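Community > Work and Calls > Tarkstead

Posted Thursday, by the Raso Surfaces desk

Call for participants: do patterned panels really hide crumbs?

We sell wall and floor panels, and we keep hearing that a busy terrazzo print hides everyday mess. We have our doubts. The claim comes mostly from people who sell terrazzo prints, ourselves included. So we want 40 adults from Tarkstead to come in, look at a few patterns, and tell us what they see.

Sessions last 90 minutes. You will sort samples, look for crumbs and smears on marble and terrazzo prints, and say which ones you could live with. Some people find the fleck pattern cheerful. Others want to leave the room. Both are welcome. 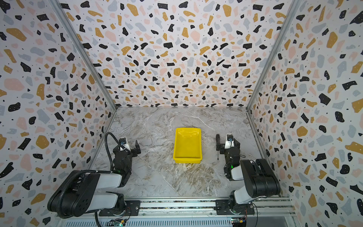

Yellow tray on the marble-pattern floor, terrazzo-pattern walls.

You don't need design training, and we would prefer you didn't have any. You should have cleaned your own kitchen for over 2 years and be able to tell mustard from yellow in ordinary light. If you work for Siu or Lernano, please sit this one out – they make panels too.

Pay is a store voucher and coffee. We know how that sounds. Sessions run in August, five people at a time. To apply, leave your name at the Raso counter and say which evenings suit you.

5 shares | 2 comments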